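Ce site utilise des cookies pour mesurer l'audience et mémoriser vos préférences. En poursuivant votre navigation, vous acceptez leur utilisation. Accepter / Paramétrer

Démonstrations à la pince tenue en main ou téléopération : que choisir pour de la reprise de petites pièces ?
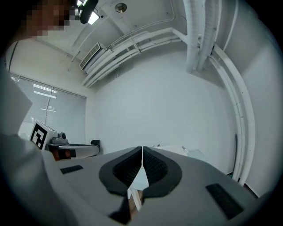 Pince en main, doigts rapprochés. À gauche au fond, le cube blanc avec son marqueur.

kinau_atelier
Bonjour à tous. Je dois apprendre à un bras à saisir des petites pièces et à les poser dans un gabarit. Jusqu'ici on faisait tout en téléopération, avec le bras maître de chez Holst. Depuis avril on enregistre aussi à la pince tenue en main. J'en suis à 300 démonstrations à la main et je me demande si je continue ou si je reviens au bras maître. La politique apprise approche bien la pièce, mais elle ferme les doigts trop tôt. Si quelqu'un a comparé les deux méthodes, je suis preneur.

Zilanora
Pour moi c'est la pince sans hésiter. En téléop mes opérateurs fatiguent vite et ils font des gestes saccadés, avec des pauses partout. Le modèle apprend les pauses aussi. À la main on garde un mouvement naturel.
Pour ta fermeture trop tôt, regarde la synchronisation entre l'image et l'ouverture des doigts. Chez nous il y avait un décalage de 2 images et ça donnait exactement ce défaut.

rvx_soudure
Pas d'accord avec Zilanora. Le geste est naturel pour un humain, justement. Le poignet part dans des orientations que le bras ne peut pas atteindre, et on s'en aperçoit au moment de rejouer. En téléop, tout ce qui est enregistré est faisable par la machine. J'ai dû jeter un tiers d'un jeu de données à cause de ça.

Zilanora
On filtre les trajectoires par cinématique inverse avant l'entraînement. Ça prend une nuit de calcul et on sait tout de suite ce qui passe ou pas. Un tiers de perte, ça veut dire que les consignes données aux gens n'étaient pas claires.

rvx_soudure
Les consignes étaient écrites et affichées au poste. Le problème venait de la position de la base, décalée par rapport à celle qu'on avait supposée. Bref, ça reste un risque qu'on n'a pas en téléop.

Eyvindur Thoroddsen
Je fais les deux chez Tendstead et je ne les oppose pas. Pince à la main pour le gros du volume, téléop pour les cas où le contact compte (insertion, pièce coincée). Avec 2,000 démos à la main et une petite série en téléop sur la fin du geste, on a de meilleurs résultats qu'avec une seule des deux sources. Il faut par contre que les doigts soient les mêmes des deux côtés, même forme et même revêtement.
Question pour kinau_atelier : ton mur blanc, il ne gêne pas le suivi de position ? Sur une grande surface unie, le nôtre décroche.

kinau_atelier
Mêmes doigts des deux côtés, oui. Pour le mur, on a des pertes de suivi quand la pince pointe vers le haut et qu'il ne reste que lui et le plafond. Quand on travaille vers la table ça tient. Je vais quand même coller quelque chose dessus.

Eyvindur Thoroddsen
Des affiches avec beaucoup de détails suffisent. Évite un motif répétitif. Et coupe les séquences où le suivi a décroché, ne les interpole pas.

mlec
Les stores aussi, à surveiller. Des lames horizontales avec le jour derrière, c'est du motif répétitif et l'exposition change dans la journée. On a fini par tout occulter.

Zilanora
Je garderais de la variation de lumière au contraire. Un modèle entraîné dans le noir avec un néon, il lâche dès qu'on ouvre.

kinau_atelier
Retour après vérification : j'ai bien un décalage entre l'image et la mesure d'ouverture, un peu plus grand que celui de Zilanora. Je corrige, je réentraîne sur les 300 et je reposte les courbes. Pour la cinématique inverse je vais tester le filtre avant de décider pour la téléop.

Commentaires (3)

pasc_l
Merci pour le fil. J'ai le même souci de fermeture et je n'avais pas pensé à la synchro.

Odile M.
Quelqu'un sait combien de temps il faut pour former un opérateur à la pince ? Chez nous il a fallu 6 séances avant d'avoir des prises régulières.

rvx_soudure
@Odile M. : pareil ici. En téléop c'était plus long, je le reconnais.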